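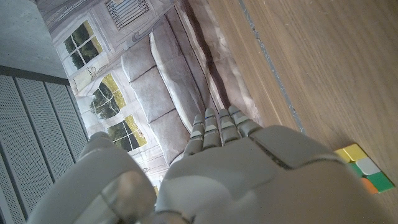

Gray robotic hand, seen from behind the palm

ORWOOD TRAVELERS' CLAIMS BOARD
Minutes of the May Meeting

Present: Wendy Penrose (Chair), Ilze Kļaviņa, Tarmo Lūse, Dace Jankauskaitė
In attendance: Hafiz Mandagi (Clerk)
Apologies: None received

The Chair called the meeting to order at 6 p.m. and confirmed that a quorum was present.

1. Minutes of the Previous Meeting

The minutes were approved with one correction. Under item 4, "the carrier" should read "the tour operator" in the second sentence. Moved by Ms. Jankauskaitė, seconded by Mr. Lūse. Carried.

2. Declarations of Interest

Ms. Kļaviņa stated that a family member had traveled on the Kuusk ferry service during the period covered by item 5. The family member has not filed a claim. The Board was satisfied that she could take part in the discussion but agreed that she would not vote on the item.

3. Clerk's Report

Mr. Mandagi reported that 131 claims were open at the end of the reporting period. The largest group concerned the canceled Pereo lake tours. Delayed baggage made up most of the remainder, with a smaller number of disputes over hotel changes made after booking.

The Clerk noted that claimants continue to send original receipts by mail despite the wording on the form. Two envelopes arrived damaged, and in one case the pharmacy receipt could not be read. He asked that the form be changed so that the request for copies appears above the signature line. The Board agreed. Ms. Jankauskaitė asked that the Latvian and Estonian versions be changed at the same time, as they had fallen behind the English version on the last occasion.

Mr. Lūse asked whether claimants were being told when their file passed from intake to review. The Clerk replied that a letter was sent in each case -- although not always in the same week. He undertook to check the dates on the files now in review and to report any gap longer than ten working days.

The report was received.

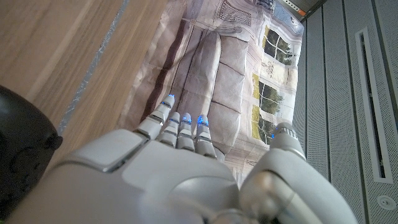 4. Pereo Lake Tours: Cancellation Claims

The Chair summarized the position. Pereo canceled its spring lake tours after passengers had paid in full and offered travel credit in place of a refund. The operator's position is that its booking terms allow credit where the departure is canceled "for reasons connected with the vessel." The claimants say that the terms were changed after they booked.

Ms. Kļaviņa had compared the two sets of terms. The clause on vessels does not appear in the version attached to the earlier confirmations. It does appear in the later version, which some passengers received with their boarding information. She advised that the claims be split into two groups according to the version attached to the confirmation, and that the first group go forward without waiting for the second.

Mr. Lūse supported the split but was concerned that members of the second group would read it as a sign that their claims were weaker. He asked that the letter explain the reason in plain terms and give a contact number. The Chair agreed that the letter should come from her office.

There was discussion of passengers who had already used part of their credit. Ms. Jankauskaitė said that using the credit should not be treated as acceptance of the offer unless the passenger had signed something to that effect. Ms. Kļaviņa agreed in general but wished to see the wording of the voucher before giving a firm view. The Clerk has asked Pereo for a blank voucher and has not yet received one.

Resolved: That the Pereo claims be divided into two groups as advised; that the first group proceed to a written demand for refund; and that the second group be held for review at the next meeting. Moved by Ms. Kļaviņa, seconded by Mr. Lūse. Carried.

5. Kuusk Ferry: Missed Connections

The Board considered a joint claim by a family that missed an onward flight when the Kuusk ferry docked late. The family sought the cost of replacement tickets, one night's lodging, and meals. The total claimed was $3,066.

The ferry operator accepts that the crossing was late but says that its contract covers the crossing only. The Clerk confirmed that the ferry and the transfer bus were sold as a single booking, with the flight purchased separately. The transfer bus left without its passengers.

Ms. Jankauskaitė considered the lodging and meals to be well supported. She was less certain about the air tickets. The family had left a short interval between the scheduled bus arrival and check-in closing, and the operator could be expected to rely on that. Mr. Lūse noted that the interval was longer than the one the operator recommends in its own brochure, a copy of which is on file.

The Chair reported that the operator had offered $900 in full settlement. The family has asked for the Board's view before replying. Members were of the opinion that the offer did not deal with the missed bus at all, and that the family should be told so.

Resolved: That the family be advised that the Board does not recommend acceptance of the present offer; and that the Clerk write to the operator asking it to respond on the transfer bus. Moved by Ms. Jankauskaitė, seconded by Mr. Lūse. Carried, Ms. Kļaviņa not voting.
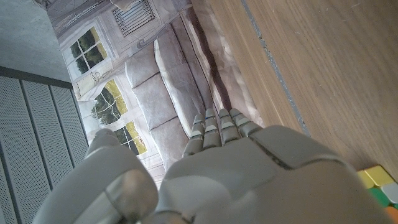
6. Guidance Leaflet for Guests at Illa

A draft leaflet for guests staying in the Illa resort area was circulated before the meeting. It covers what to do when a room differs from the one booked, how to report the matter to the front desk, and which papers to keep.

Members made the following comments:

The paragraph on photographs should ask guests to note the room number and the time.

The term "material alteration" should be replaced with "major change."

The time limit for filing should appear on the front page. In the draft it is on the back -- under the mailing address.

The section on travel insurance should say only that guests should check their own policy. Ms. Kļaviņa did not think it proper for the Board to describe what a policy may cover.

The Clerk will prepare a second draft. Approval was deferred.

7. Other Business

Mr. Lūse asked that the telephone line be staffed through the lunch hour during the summer season. The Clerk will review the schedule and report on the cost.

8. Actions

Clerk: Move the request for copies on the claim form, in all language versions; check review letter dates; write to the Kuusk operator; remind Pereo about the voucher; redraft the Illa leaflet.

Chair: Letter to both groups of Pereo claimants.

Ms. Kļaviņa: Note on the voucher wording, once received.

9. Adjournment

The meeting adjourned at 7:50 p.m. The next meeting will be called by notice from the Clerk.

Minutes recorded by Hafiz Mandagi, Clerk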